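Robot Manners: The Rules Robots Have to Follow

Do you have rules at your house? I had loads when I was a kid. No running with scissors, no jumping off the top bunk (I tried it once, ouch!), and always put the lids back on the markers. Robots have rules too, and I think some of them are pretty great, so let me tell you about my favorites.

First of all, who makes them up? People do! Engineers, safety experts and folks who use robots at work all sit down together and argue, sometimes for years, until they agree on what a safe robot should do. Then they write it down, and that written-down agreement is called a standard. My friend Hortensia Leiva once lent me one to read. I got to page 19 and had to go make a sandwich.

Rule one is the big one: don't hurt anybody. A robot that works near people has to be careful about how fast it moves and how hard it pushes. Try this – press your fingertip gently on the back of your other hand. Now press a tiny bit harder. You can feel exactly when to stop, right? A robot can't feel that unless somebody gives it a way to measure the push, and then tells it how much is too much.

Then there's the stop button. Lots of big robots have one that is red and shaped like a mushroom, so you can whack it with your whole hand. When it gets pushed, the robot has to stop, even if it's in the middle of something important. And letting the button back out must not start the robot moving again all by itself. A grown-up has to check that everything is safe and then start it on purpose.

My favorite rules are about grabbing. Picking things up sounds easy, but think about an egg and a can of soup. If you squeezed them both the same way, you'd be wearing the egg! So people who work on robot hands follow good habits like these:

Start with a soft squeeze and only add more if the thing slips.
Keep your own fingers out from between the robot's fingers.
Practice on soft stuff before you try anything that can break.
Ask before you touch things that belong to somebody else.

That last one is for the people, really. Homes are full of private things, and a robot with a camera can see a lot of them. Good robot teams ask the family first, and if the family says no, the answer is no.

So if you build a robot hand out of cardboard and string this weekend, write some rules to go with it. A fuzzy pom-pom or a small plush toy makes a good first thing to pick up, and both of them fit in a shoebox.

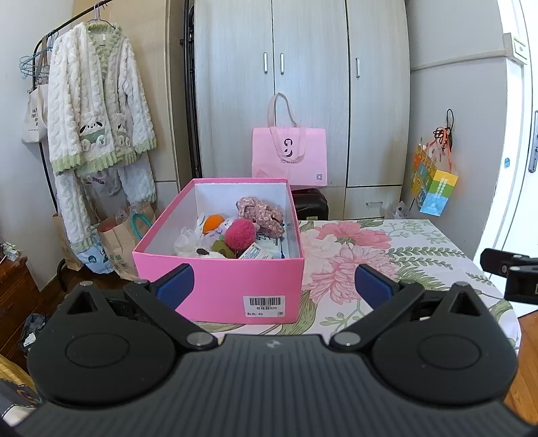 Estela Ibarra wrote in to say that her class made a rule of their own on Thursday: whoever is holding the robot hand has to say "closing!" out loud before the fingers move.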